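News > Press Releases > Household Automation

Drenel opens second round of laundry folding tests

MUNDBRIDGE, October. Drenel, which develops software for domestic robots, has begun a second round of work on handling clothes and bed linen. The company is looking at a question customers ask often: can a machine fold the laundry yet?
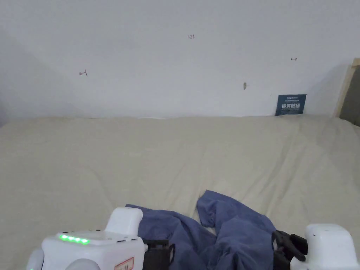
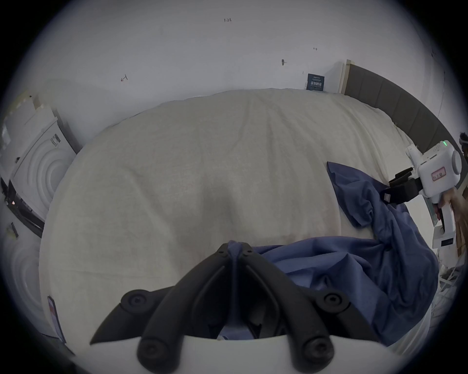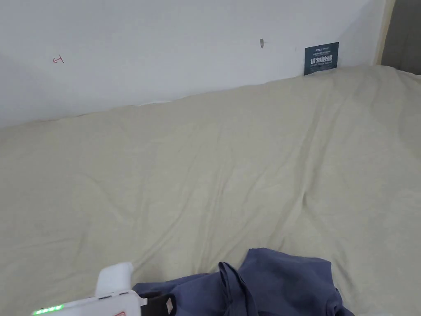
Blue fabric on a bed, with grippers at work.

The short answer is not reliably. In the first round, Drenel's software attempted 230 folds of shirts, trousers and pillowcases. It finished 55 without help from a person. Towels were left out of the count, as most systems can already manage a towel laid flat on a table.

"Cloth changes shape every time you touch it," said Tsion Workneh, head of research at Drenel. "A cup is the same cup after you pick it up. A shirt isn't. We also wanted a soft surface, because that's where people fold things at home."

The second round will collect 1,000 folding demonstrations by the end of the project. Partner company Doležal will supply test garments in different weights and sizes. Trials in a commercial laundry in Adbridge are planned after that, starting with pillowcases.

Drenel has no household product on sale and has not set a date for one. Workneh said the company would publish its failure rates along with its results.

"Picking up is going fairly well," she said. "Finding the sleeves is slow. Buttons we haven't started on."

Related items
Drenel and Doležal sign textile testing agreement
Why loading a dishwasher is still hard
Mundbridge office moves to larger space

Contact: Drenel Press Office, Mundbridge | © Drenel. All rights reserved. | Back to top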